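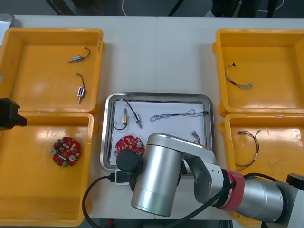

Figure 1. Yellow plastic trays on either side of a stainless steel tray on the worktable.

Where Does "Traysick" Come From? A Small Study of a Campus Slang Word
Project report, Introduction to Word Formation
Hanneke Hendriks

1. Background

"Traysick" is an adjective used by students at Skurnport. It means tired of small, repeated tasks, to the point where a person stops caring if they are done right. A typical use is "I'm too traysick to check the last page." It is not in any of the dictionaries I looked at. I first heard it in my second semester and assumed it was an old word. My roommate, who grew up in the same state as me, had never heard it either.

The project asked three questions. What do speakers think the word means? How is it built? How far has it spread outside the group that started it?

2. Method

I used two sources. The first was a collection of public posts from Condinell, the student message board. I searched for "traysick," "tray sick" and "tray-sick" and saved every post that came up, about 300 in all. Posts that only quoted an earlier post were taken out before I sorted the rest by meaning.

The second source was a set of short interviews with 24 students. Each person was asked to define the word, use it in a sentence, and guess its origin. I did not give my own definition until the end. Answers were written down by hand and typed up the same evening.

3. Results

Of the 24 students, 14 gave a definition close to the one in section 1. Most of the others knew the word but used it more widely, for any kind of boredom. A few had never heard it and guessed that it had to do with cafeteria food.

The guesses about origin were mixed. The most common one was a link to sorting work, where parts or samples are moved from one tray to another for a whole shift. This fits the earliest post I found, in which a student complains about a summer job at Prustex and says the whole line was "traysick by noon." The post is from a March thread and the writer does not explain the word, so it may have been in use before then.

The form follows a familiar pattern in English, noun plus "sick." The pattern has two meanings that pull in different directions. In "homesick" the person misses the thing named. In "seasick" and "carsick" the thing named makes the person ill. "Traysick" belongs with the second group. Two speakers pointed this out without being asked.

I also found the noun "traysickness" in 11 posts. One writer used "traysicker," as in "I have never been traysicker," and got several replies saying it should be "more traysick." Other writers avoided the comparative.

4. Discussion

Perić's class handout on blends and compounds says that a new compound often loses its link to the first setting as it spreads. The wider use for general boredom looks like a case of this. The speakers who used it that way were mostly first-year students, but the group was small and I would not put much weight on it.

The board search has a clear limit. Deleted posts do not show up, so the real first use may be gone. I also missed any spelling I did not think of. After the search was finished, one student told me she writes it "traysic."

5. Further work

A second round of interviews should include people who have worked at Prustex but did not go to Skurnport. If they know the word, it probably started on the job and came to campus later. The interview sheet would also need a question on where the speaker first heard it, which I left out of this version.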